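Drindlow is a method for teaching humanoid robots to handle soft household objects, developed at Sutley by a group under Jhonatan Puma. Training uses 1,992 recorded trials.

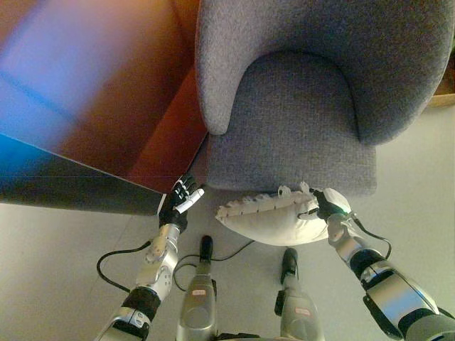
Cushion held in the right hand in front of an armchair.

Each trial is scored on grip and placement – speed is ignored. A policy called Plaster then picks a grasp point near a corner or seam. 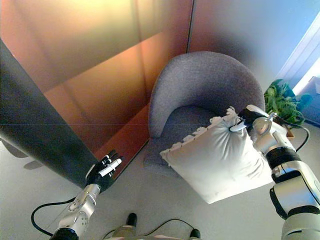
In tests at Cáceres, 90 placements were attempted on 3 chairs, and 14 failed.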